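Speaker notes - Choosing floors for small rental units
Lapointe property owners' evening, Drakville branch library

Slide 1. Title
Wait for people to sit. Mention that the handout is on the table by the door and has the cost sheet on the back. Questions at the end, except for quick ones about terms.

Slide 2. Why floors
Floors are the thing I get asked about most by owners with one or two units. Paint is cheap to redo. A floor has to last through several tenants, and replacing it means an empty unit for a week or more. In the Kunari building we lost more money to the empty weeks than to the flooring itself.

Slide 3. The Kunari numbers
Unit size 830 square feet. We ordered 40 boxes and had two left over. Keep the leftovers. The same color is often gone from the store two years later. I keep ours flat on a shelf in the boiler room with the unit number written on the end of each box.
Do not spend long here. The full table is in the handout.

Slide 4. Carpet
Quiet, warm, cheap to put in. Downstairs neighbors like it. It also holds smells, and cleaning between tenants never gets all of it out. I still use it in bedrooms on upper floors. I no longer use it in living rooms.
If someone asks about carpet tiles: fine for a hallway, and you can swap one out. The seams show in a sunny room.

Slide 5. Vinyl plank
What I put in most places now. Handles spills. A damaged plank near a wall is easy to change, one in the middle of the room is a half day of work. Check that the subfloor is flat first. We skipped this once and the joints opened up by spring.
Pass the sample around. Ask for it back.

Slide 6. Wood
Leave it if you have it. Refinishing the old floor at Femau Street came to $1,339 for the front room and hall, and it had been under carpet for years. New wood in a rental is hard to justify.

Slide 7. How people use a floor
Most owners picture a floor with furniture on it. Families use it as a place to sit, so think about what goes down on top of it.

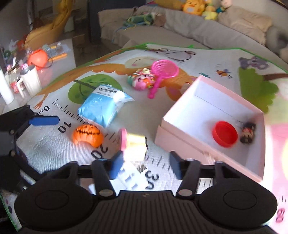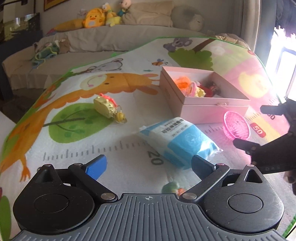

Large printed play mats, with cartoon animals and a green border.

Some rubber-backed mats and rugs can discolor vinyl over time. The stain does not clean off. Put a line in the welcome letter asking tenants to check the backing, and tell them which kinds are safe with your floor. The flooring maker will have a list. I have had one yellow rectangle in a living room and I could not fairly charge for it, as I had never told the tenant.
The same goes for exercise mats and the pads under office chairs.

Slide 8. Noise
Old buildings carry footsteps. A good underlayment helps more than the choice of surface on top. Ask for the sound rating of the whole floor build-up, not the pad alone - the pad figure usually comes from a test over thick concrete, and most of us have wood joists.
Some leases ask for rugs over most of the floor. I have that clause and I rarely bring it up unless there is a complaint.

Slide 9. Cleaning and the lease
Say in writing what may be used on the floor. No steam mops on plank. Felt pads under chairs and tables, and I leave a pack in the kitchen drawer at move-in. Take photos of each room in daylight on the day the keys are handed over.

Slide 10. Setting money aside
I put away $1,000 a year per unit for floors and paint together. Some years none of it gets spent. Owners with larger units should go higher.
Pause here. This is where people usually want to talk about deposits. State rules differ, so send them to the state housing office page listed on the handout.

Slide 11. Ordering
Measure twice, add extra for cuts, and get all boxes from the same lot number. Let them sit in the unit for two days if the maker asks for it. Book the installer before giving the new tenant a date. April and May fill up early in Drakville.

Slide 12. Questions
Leave this slide up. If time is short, skip the question on heated floors and offer to answer it by email. The room has to be clear by 8:30 p.m. and the chairs go back against the wall.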